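Hand-held gripper on one side, bare hand on the other: marker cube pose jumps on the bare hand only

Asked 29th September in Grippers and End Effectors
Tags: fiducials, hand-held gripper, head camera, pose estimation, calibration
3 answers

We are comparing two ways of recording bimanual work before deciding what to buy for the second bench. The first is a pair of hand-held grippers, one in each hand. The second is mixed: a hand-held gripper in the left hand and the bare right hand with a marker cube strapped to the back of it. The grippers are the Angate type with the long tapered jaws. The cubes are our own prints, same file, same paper, same batch of labels. Pose comes from the head camera through the Illach tracker, default dictionary, and is written out by a Dridel controller that also logs the jaw opening.

The task is deliberately dull. The operator steadies a metal box with the right hand, brings the left gripper in, takes hold of a soft item (a cap, at present) and puts it in the box.

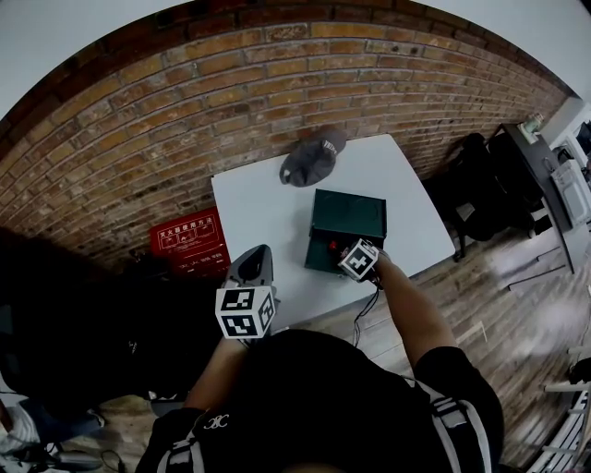 Mixed set-up: gripper with cube in the left hand, cube on the back of the right hand, box and cap on the table.

The left cube tracks well. Over a take of 1000 frames I lose very few, and the path is smooth enough to use without filtering. The right cube is another matter. Position is acceptable but orientation flips between two solutions, sometimes several times in a row, and always worst when the right hand is resting on the box and hardly moving. I would have expected the still hand to be the easy one.

Already tried:

Swapped the two cubes over. The fault stays with the right hand, so it is not the print.
Raised the exposure, then lowered it. Lower was slightly better for the moving hand and made no difference to the resting one.
Changed the box for a cardboard one, in case of reflections. No change.
Replaced the right cable. No change.

Two questions. Is this a known weakness of cubes worn on the hand, or have I made a mistake in the mounting? And is the comparison with two grippers fair at all if one arm of it has worse tracking from the start?

Comment: Which version of the Illach tracker? The older one solved each face separately and took whichever came last.

Comment (asker): The June release. I believe it solves all visible faces together, but I have not read the source.

Comment: What is the lens? A wide lens with a poor distortion model will do this near the edges.

Comment (asker): Wide, yes. Calibrated with the board supplied. The resting hand is not especially near the edge in most takes.

Answer 1 (accepted)

It is a known weakness, and the mounting probably makes it worse.

A flat square marker seen nearly face on has two orientations that project to almost the same four corners. The solver picks whichever gives the lower reprojection error, and when the two errors are close the choice is made by pixel noise. A cube avoids this only while two or more faces are visible and large enough to be decoded. With one face pointing at the camera and the others seen at a very shallow angle, you are back to a single flat marker.

Now consider the two hands. A gripper held upright is carried at an angle that keeps at least two faces of the cube towards the head for most of the motion. The back of a resting hand tends to turn one face straight up at the head camera and leave it there. The stillness does not help. A moving hand passes through the ambiguous attitude and leaves it again, so you see one bad frame. A resting hand stays in it for the whole hold.

Check this before changing anything. Log the number of faces decoded per frame and plot it under the orientation. If the flips line up with the stretches where only one face is decoded, you have your cause. If they do not, ignore the rest of this answer.

If they do line up:

1. Tilt the cube. A wedge under the cube, so that an edge points at the camera and no face does, is the cheapest repair. Start with 30 degrees or so and adjust by the face count, not by eye.
2. Make the strap stiffer. Skin moves over the bones of the hand when the fingers close, and a soft strap lets the cube rock. A rigid plate across the back of the hand with two straps is better than one strap pulled tight.
3. Turn on the temporal prior in the tracker, if your version has it. It rejects the second solution when it is too far from the previous frame. Start each take with both cubes in a good attitude or it will lock on to the wrong solution and stay there.
4. Give the cable some slack at the wrist and fix it to the forearm. A hanging cable that catches the table edge will pull the cube over by a few degrees, which looks like drift in the data and is easy to blame on the tracker.

On your second question: no, not as it stands. You would be comparing the mounting as much as the method. Fix the right hand first, then record both set-ups with the same operator and report the proportion of single-face frames for each arm. We did this with the Moncrieff grippers against a bare hand. Before the wedge, 69 per cent of the hand frames had two or more faces decoded. After it, 90 per cent did. The ranking of the two methods changed for our task, which was a large part of the reason I no longer trust comparisons that leave the figure out.

One difference no wedge will remove. The gripper gives you a jaw opening from the controller. The cube on the hand gives you the pose of the back of the hand and nothing about the fingers. For a hand that only steadies a box this may be all you need.

Comment (asker): Plotted the face count. The flips fall almost entirely in the single-face stretches. Printing a wedge now.

Comment (asker): Wedge fitted. Flips are gone from the resting hold. Two remain at the start of the reach, where the hand turns over. The temporal prior removes those.

Comment: Remember to redo the cube-to-hand transform after adding the wedge. I lost a set of recordings that way.

Answer 2

I would question the lens first. The supplied board is small, and most people calibrate with it held in the middle of the view, so the outer part of the model is extrapolated. Repeat the calibration with the board pushed well out to every corner and tilted both ways. On our camera the error in the corners fell by a factor of 5. It will not cure the two-solution problem described in the first answer, but it shifts the point at which it begins, and you want it done anyway before you compare anything.

Also check that the printed size of the markers matches the size in the configuration. Label printers scale. Measure with calipers across the black border.

Comment: Wrong size gives wrong distance, not flips.

Comment: Agreed, but if both cubes were printed at the wrong scale he will have a distance error on both arms and will never see it in a left against right comparison.

Answer 3

just use two grippers. we had the Angate pair and never looked back, hand cubes are a pain

Comment: Does not answer the question. The asker wants to compare the two.

Comment: It does say what one group ended up with. What was the task, and did you measure the tracking on either?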